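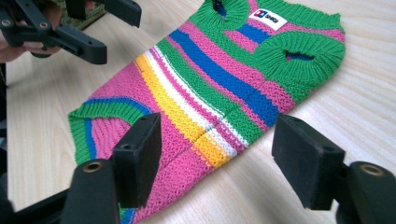 Drisetti 居家宠物寄养计划 中期进展报告

呈：Felley 基金会 Araceli Llorente 女士
报告人：Shireen Venter，计划统筹
报告范围：资助期的头六个月

亲爱的 Araceli：

按照资助协议，中期报告应当简短扼要，我也确实下过决心要写得短一点，可是坐下来一翻这半年的值班本，就觉得这也该跟您说，那也该跟您说，所以还请您泡杯茶，慢慢看。财务报表另附，数字都在那里头，这份文字主要讲讲事情是怎么做的，哪些顺，哪些不顺，后半年我们打算怎么办。

先把背景再交代一遍，因为您上次来信提到，基金会里有几位新同事会一起看这份报告。Torov 老城这一带独居的老人多，养猫养狗的也多。人一旦要住院，哪怕只是做个白内障手术，最放心不下的往往是家里那只动物。我们申请资助时写过，有老人为了猫把髋关节手术一推再推，推到后来只能坐着轮椅去菜场。Drisetti 计划要做的事说起来很简单：老人住院或者去康复院的这段时间，由附近受过培训的寄养家庭把动物接回家照看，出院以后再送回去。不收费，不转让，动物始终是老人的动物。

一、这半年做了什么

六个月里，我们一共安排了64次寄养。狗和猫占了绝大多数，另外还有几只鹦鹉，一对兔子，和一只年纪很大的陆龟。陆龟的主人在申请表“饮食习惯”一栏里足足写了两页纸，连蒲公英要从哪条街的路边摘都写明白了，寄养家庭也真的照着去摘。寄养时间长短相差很大，最短的只过了一夜，最长的一次从秋天一直住到开春，中间还过了节。

您可能还记得，申请书里我们预计大部分转介会来自医院社工部。情况和预想的不太一样。医院确实转来不少，可更多的电话是邻居打来的，还有送餐员、药房的人、理发师，甚至有一位是公交司机，他说每天早上在同一站上车的老先生有几天没抱着狗出现了，心里不踏实，问我们能不能去问一声。我们去问了，老先生好好的，是狗扭了脚。这一通不算进寄养数字里，但我觉得值得写给您看，说明大家已经知道有这么个地方可以打电话。

咨询电话半年里接了170通。有些打来只是为了打听，明年也许要动手术，先问问到时候行不行；有些是子女从外地打来的，语气很急，一上来就问能不能今天就把狗接走。后一种电话最难接。我们的规矩是必须先和老人本人通上话，听到老人自己说愿意，才会上门。有几位子女为此不大高兴，我理解他们，可这条规矩我还是想守住。动物交出去这件事，应当由养它的人来点头。如果老人当时病得说不了话，我们就请 Tshabalala 动物诊所先代为收住几天，等情况明朗了再说。诊所在这上头帮了很大的忙，后面还会讲到。

二、寄养家庭

招募比我想象的顺利，留住人比我想象的难。报名的人里，有刚失去自己老狗、还不愿意再养的夫妻；有租房合同不许长期养宠物、但房东允许短期照看的年轻人；也有退休教师，说家里太安静。每一户我们都上门看过，看门窗关不关得严，看阳台，看家里有没有百合花（对猫有毒，这一点许多人第一次听说），也坐下来聊聊天。聊天那部分我从来不肯省。有的家庭条件样样都好，聊着聊着才发现他们心里盼的是主人出不了院，狗就可以留下来了。他们并没有坏心，说出来的时候自己也吓了一跳，可是这样的家庭我们暂时不能安排。

留人难，难在送走的那一天。一只狗在家里住了一个冬天，学会了在哪块地毯上晒太阳，知道冰箱门响了要过来，然后有一天主人康复了，大家都为他高兴，第二天早上厨房里却空落落的。头两三个月里，有几户送走第一只之后就不再接电话了，我起初以为是哪里得罪了他们，后来登门去问，才知道是伤心。这是我们培训里漏掉的一课。现在每次送还之后的那个星期，我都会打一通电话过去，什么也不安排，就问问怎么样。另外，星期三晚上在我们的办公室有一个茶会，寄养过的人都可以来，带照片来，带抱怨来也行。茶会原先没有写进预算，茶和饼干的钱不多，我放在了“寄养家庭支持”那一项底下，如果基金会觉得不合适，请您告诉我。

有一位寄养妈妈提出，送还之后能不能偶尔去看看狗。我们问了主人，主人说求之不得，他膝盖还没好全，正愁没人陪狗跑远一点。如今他们两家差不多成了亲戚。这种安排我们不去推动，也不写进协议，两边都有意思的话，我们就帮忙递个电话号码。

三、交接

交接是整件事里最琐碎的一环，也是最容易出错的一环，我想多说几句。最初我们用的是一张单页表格：吃什么，吃多少，几点吃，有什么病，吃什么药，怕什么。填起来很快，漏得也很快。老人和动物一起生活久了，很多事情在他们看来根本不算“习惯”，也就想不起来要写。有一只猫到了寄养家庭整整两天不喝水，一家人急得不行，打电话到病房去问，老太太在那头说，哎呀，它只喝浴缸边上那个搪瓷杯子里的。表格上可没有“杯子”这一栏。

所以我们把表格改成了谈话。接动物的那天，至少留出一个小时，请老人从早上睁开眼睛讲起，讲到晚上关灯，动物一天都在干什么。我们边听边记，回来再整理成一页给寄养家庭。一个小时听上去奢侈，可是您想想看，老人多半第二天就要进医院了，心里乱，能有人坐下来听他讲讲自己的狗，讲它小时候啃坏过什么，他自己也会慢慢安定下来。好几位社工跟我反映，做过这场谈话的病人，入院的时候情绪明显稳一些。这只是他们的印象，没有做过测量，我如实转述给您。
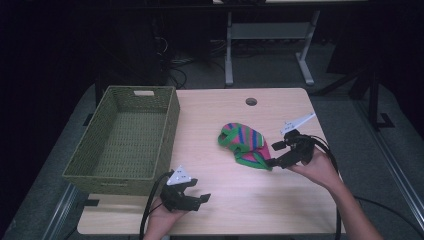
随动物一起来的东西，也需要一套像样的办法。食盆、毯子、药、牵引绳、半袋没吃完的粮，老人往往用塑料袋一装就递过来了，而塑料袋会破，会被当成垃圾，会在几只动物同一天进出的时候彼此弄混。有一回一条毯子就这么丢了，我们翻遍了车子和柜子也没找着，我只好去医院当面道歉，老先生很大度，可我知道那是他太太生前织的。那以后我一直想给每只动物配一个硬挺些、敞口的容器，一户一个，从头跟到尾。浅色木桌上那只橄榄绿的长方形编织筐就很合我的心意，敞着口，里面有什么一眼就看得清楚，短的一侧还有个提手孔，旁边那种软塌塌皱成一团的彩条小织物，扔进去也不至于找不见。后半年的预算调整里，我列了一小笔钱来买筐子和系在上面的名牌，数目在附表里，请您过目。

另外一件跟交接有关的事是钥匙。有些主人是急诊入院，家里的动物要靠我们自己去接，这就牵涉到进别人家的门。目前的做法是必须两个人一起去，进门出门都要登记时间，除了接动物和拿它的用品以外，别的东西一概不碰。有一次窗户开着，外头在下雨，同去的人打电话回来问能不能关。当然能关，但要记下来。我知道听着有些啰唆，可是老人回到家，发现窗户关了，本子上写着是谁在什么时候关的，他心里是踏实的。

四、兽医与健康

Tshabalala 动物诊所答应在资助期内，为所有进入计划的动物做一次免费的入托检查。这个检查救了我们好几回。老人家自己身体不好，动物的小毛病也就跟着耽搁了，牙齿、耳朵、指甲、体重，几乎每一只都有点什么。有一只十多岁的小型犬，主人一直以为它是老了不爱动，检查下来是牙疼。拔了牙以后它在寄养家庭里满屋子跑，主人出院来接的时候差点没认出来，一会儿高兴，一会儿又自责，说自己怎么没看出来。诊所的医生陪她坐了好一会儿。

检查免费，治疗却要花钱，钱由谁出，申请书里我们写得太含糊了，这一点我应当检讨。现在的办法是，紧急的、疼痛的，先治，费用由计划垫付，事后同主人商量；不紧急的，等主人回来自己决定。垫付的款子大部分收了回来，有几笔收不回来，我也没有追。这几笔在财务报表里单独列着，超出了医疗项的预算，我们从交通项里挪了一点过来，交通项有结余，因为许多寄养家庭坚持开自己的车，又不肯报销油费。

冬天那阵子，保暖的事也问得不少。寄养家庭有的住在山坡上，比老城冷得多，而老年犬和短毛犬出门是要穿衣服的。我们没有统一采购，因为尺寸实在五花八门，只是请诊所写了一页提示：胸围怎么量，腋下会不会磨，湿了要马上换下来，在室内不要一直穿着。茶会上有几位手巧的把这件事接了过去，谁家的狗缺一件，量好尺寸说一声就行。
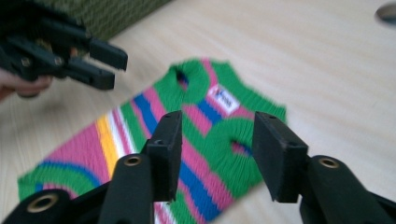
猫就没有这样的问题，猫的问题在别处。猫对换地方的反应比狗大得多，有的躲在沙发底下好几天不出来，寄养家庭很容易觉得是自己做得不好。诊所建议，猫到了以后先只给它一个小房间，放上从老家带来的一件没洗过的旧衣服，等它自己愿意出来。我们照着做了，躲藏的时间确实短了下来。对年纪特别大的猫，后来我们干脆尝试不接走，改由寄养人每天上门两趟，喂食、铲砂、陪它坐一会儿。这样做人手花得多，但猫的情况好得多，主人在病房里收到的照片上，猫还趴在自己那把椅子上，也安心。我想在后半年把上门照看正式列为一种服务方式，协议文本要相应修改，草稿我会另外寄给您。

五、遇到的困难

最大的困难，是回不去的那些。绝大多数动物最后都回到了主人身边，可是有的主人从医院出来就进了护理院，护理院不收动物；也有的主人没有能出院。申请的时候我们约定好，Drisetti 计划只管暂时寄养，不做送养。道理上我仍然赞成，一旦开始送养，老人就会担心我们是来要他的狗的，信任就没有了。可是事情真的来了，总得有人去面对。目前我们会在接动物的那场谈话快结束的时候，请老人写下他的打算，如果他一时回不来，希望它跟谁。这句话很难问出口，我自己练习过很多次，到现在也还是会结巴。出乎意料的是，老人们大多并不避讳，有一位甚至说，这话我憋了好几年了，可算有人肯听。

已经进了护理院的几位，我们跟院方谈，能不能每周让动物去探望一次。有一家在三月同意了试行，条件是疫苗齐全，只在花园和一楼会客室活动。第一次去的那天下着小雨，花园用不成，会客室里一下子来了许多本来没打算来的人。院长站在门口看了半天，后来跟我说下周照旧。另一家还在考虑，我每隔一阵就去问问，带上一点自己烤的东西。

第二个困难是人手。计划里领工资的只有两个人，我自己，还有一位半职的协调员。值班电话晚上也得有人接，急诊可不挑时候，最晚的一通是凌晨打来的，急救员站在人家客厅里，旁边一只大狗不肯让担架出门。电话轮着值，遇上谁生病，另外一个就得连轴转。我不想把这一段写成诉苦，我们都喜欢这份工作，只是从做事稳妥的角度看，不应当让整个计划压在这么窄的肩膀上。后半年我想从有经验的寄养家庭里培训几位夜间接线员，付给他们一点津贴。这笔钱目前没有着落，很想听听您的意见，看是在原有额度内调整，还是另外提一份小额申请。

第三件是地理上的。河对岸的新区，公交到晚上就稀了，那边的老人其实也不少，可我们在那边一户寄养家庭都还没有，动物接过来要过桥，主人出院以后家里人来探望也不便。新区图书馆愿意借给我们一个下午的场地开说明会，海报已经在印了。

六、后半年的打算

头一件是把上门照看做起来，上面已经讲过。再就是新区的说明会，以及之后的家访和培训。护理院探望那边，我想先把已经同意的那一家做扎实，不急着铺开。谈话记录的格式还要再改一稿，现在这一稿太依赖记录的人自己的细心，换一个人去就不一定问得出搪瓷杯子来。我想把历次漏掉的事情集成一份清单，附在后头，让新来的人去之前读一遍。

关于评估，您在信里问，能不能提供老人健康状况方面的数据。我和医院社工部商量过，病历他们不能给，这也是应该的。我们能做的是在出院之后一个月回访，问几个简单的问题，比如有没有因为动物的缘故推迟过治疗，住院期间是不是放心，下次需要的话还愿不愿意用。问卷已经开始用了，收回来的还不多，现在下结论太早，我宁可在终期报告里一并交给您。有一位老太太在“其他意见”那栏里写，狗回来以后胖了，请转告寄养家庭不要再给奶酪。已经转告了。

最后是一点私事，也算公事。您上次说春天可能会路过 Torov，如果行程定得下来，请务必挑个星期三，茶会晚上六点开始，没有什么正式的安排，来的人有多有少，狗也一样。您要是对猫毛过敏，请提前跟我说一声，我好把那张沙发的罩子换掉。

附件另寄：财务报表、预算调整申请表、入户登记样本、保暖提示单页。

祝好

Shireen Venter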